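Why Wool Itches (and Why Sheep Don't Seem to Mind)

Somewhere in your home there may be a sweater that a relative is very proud of. You wore it once. You scratched for the whole of dinner.

Wool is hair. Sheep hair, mostly, though goats and alpacas get involved too. Each hair is covered in tiny scales that overlap like roof shingles. You'd need a microscope to see them, but they help the hairs grab onto each other when they're twisted into yarn.

The itch comes mainly from the ends. A thick hair is stiff, so when its tip pokes your neck it doesn't bend. It just keeps poking. A thin hair folds over politely. That's why merino wool, which is very fine, feels soft, and carpet wool feels like wearing a carpet.

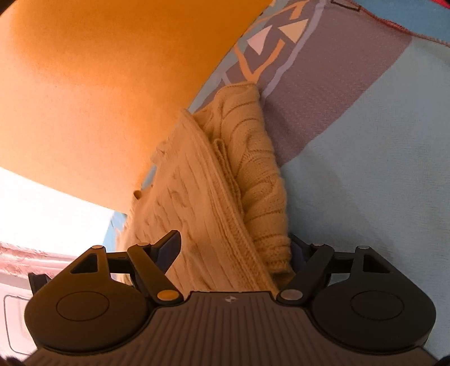

Knitting is a lot of loops pulled through other loops. A big sweater can have many thousands of them, and Grandma knows if she missed one. The loops trap air, and trapped air is what keeps you warm. They also stretch, so your head fits through the hole on most days.

Now for the washing machine. Hot water and tumbling make those little scales lock together, and they don't let go. This is called felting. It's how people make felt hats on purpose, and how they make sweaters for teddy bears by accident.

So read the label first. And if it still itches, try a T-shirt underneath.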